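3. What I looked at, and how

I should say straight away that I'm not a folklorist. I came to creepy websites the way most people do, by clicking on one late at night and then being unable to stop, and the whole of this section grew out of that. My question was a simple one: what makes a page frightening when all it has is text, a background colour and maybe one photograph of an ordinary kitchen?

I worked with two sites. Plita is an old-fashioned message board where people post short stories about their homes, always told as if true. Histesia is newer and much slicker, and it asks visitors to add one sentence to a story that's already running. Between them I saved 2,867 posts, and after I'd thrown out adverts, repeats and people arguing about the rules I had 1,875 left to read properly. I read all of them (mostly in August, mostly with the lights on!).

For each post I wrote down where the story was set, when the first odd thing happened and whether the teller ever gave it a name. Sihan Fang read a share of them separately, without seeing my notes, and we met every Tuesday to argue. We argued most about what counted as "odd". A door found open is odd to me and perfectly normal to Sihan, who grew up in a draughty house, so in the end we went with whatever the teller seemed to find odd.

What surprised me was how homely it all was. I'd expected woods and hospitals, and there were some, but kitchens beat the lot. A Plita thread known as "Undby", after the town where it's supposed to take place, goes on for 12 pages and never leaves the room with the sink in it. The teller keeps coming down in the morning to find the washing-up done.
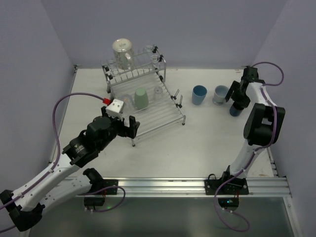 Figure 2. Glasses and a lidded pitcher on a wire dish rack.

3.1 Naming the thing

Ní Bhriain argues that a ghost story gets weaker the moment the ghost has a name, and I wanted that to be right because it's such a nice idea. My posts only half agree. On Plita the unnamed stories did draw longer and jumpier replies, but on Histesia people rushed to name the thing as early as they could, I think so that the next person would have something to hold on to. Sihan reads this differently and puts it down to the one-sentence limit. We never settled it, and I've left both readings in the notes to the next section.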